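# Banana

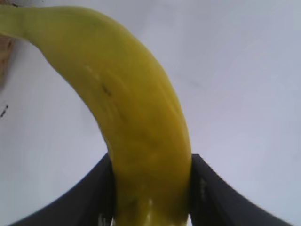

The banana is one of the most widely eaten fruits in the world, and also one of the handiest – it comes in its own wrapper, needs no washing or knife, and tells you by its color when it's ready. It is the fruit of several large plants in the genus *Musa*. Botanists class the banana as a berry, which still surprises plenty of people who have eaten one every morning of their lives.

## The plant

A banana plant looks like a tree but is really a giant herb. What seems to be a trunk is a tight roll of leaf bases, called a pseudostem, with no wood in it at all. After fruiting, the stem dies back and a new shoot, or sucker, takes over from the same underground base. There are more than 1,000 known varieties, and the range is wonderful: short and stubby, red-skinned, starchy, sweet, some with a hint of apple.

The fruit grows in rows called hands, and a single banana is a finger. A whole hanging bunch can carry up to 200 fingers, though many carry fewer.

## Skin and shape

Young fruits first grow toward the ground, then bend upward as they fill out, and this gives the banana its famous curve. Low ridges run the length of the peel. They are sharpest on unripe fruit and soften as the flesh swells, so growers use them to judge when to cut.

Color is the best guide for everyone else:

- **Green:** firm and starchy, good for frying or boiling
- **Yellow with a little green:** mild, slightly firm, easy to slice
- **Full yellow:** sweet and soft, the usual eating stage
- **Yellow with brown flecks:** very sweet and fragrant
- **Mostly brown:** perfect for baking!

A small dark mark on an otherwise yellow banana is usually only a scuff or a light bruise. It rarely goes deeper than the peel, and the fruit beneath is fine to eat.

## Ripening and storage

Bananas give off ethylene, a gas that speeds ripening in themselves and in fruit nearby. A paper bag traps it and hurries things along; hanging the bunch in open air helps prevent bruises. In the refrigerator the peel turns dark, but the flesh of a ripe banana keeps well for several more days. Peeled bananas also freeze beautifully.

## In the kitchen

Sweet bananas go into bread, pancakes, puddings, fritters and smoothies. Two very ripe ones, mashed, are enough for a small loaf. In her baking notes, Lærke Østergaard recommends adding 40 grams of chopped walnuts and a spoonful of sour cream to the batter, and the crumb that results is lovely – moist, dark and a little tangy. Firmer cooking types, including plantains, are fried, roasted, boiled or pounded, and are a daily staple across much of the tropics.

The leaves are useful as well. Large and flexible, they serve as plates and as wrappers for steamed fish, rice and sweets, to which they lend a faint grassy scent.

## See also

- Plantain
- Banana bread
- Ethylene
- Abacá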